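The case for the village shop

When I moved to a village of 2000 people, I assumed I would do my shopping online like everyone else. For the first year I did. The van came, the bags were left on the step, and I never had to speak to a soul.

Then I started using the shop on the corner, run by Inmaculada Moya. It is dearer than the supermarket in Alcaraz. I kept receipts through September and worked out that I had spent 160 euros more than I would have done by driving there. That is real money, and I understand why families with children make the trip.

What I dislike is the way councils talk about shops like hers, as though they were bus shelters or benches, nice to have if the budget allows. Ramiro Sotomayor, my neighbour, is eighty-one and doesn't drive. If the shop closes he will depend on his daughter for bread and batteries. She lives two hours away.
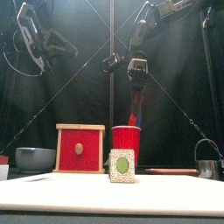
A small patterned box and a red plastic cup on a white tabletop.

The usual answer is that people should vote with their wallets. I find this lazy. Most of us buy the bulk of our food elsewhere and use the corner shop when we run out of milk, and no business can live on forgotten milk. The rates bill takes no notice of how small the takings are.

A lower rate for the last shop in any village would be a fair start. It would cost the council very little next to what it spends on resurfacing the car park every few years. I would also let shops take in parcels for all the delivery firms and be paid properly for it, instead of the few cents they get now.

I still order some things online. Printer ink, mostly, and shoes.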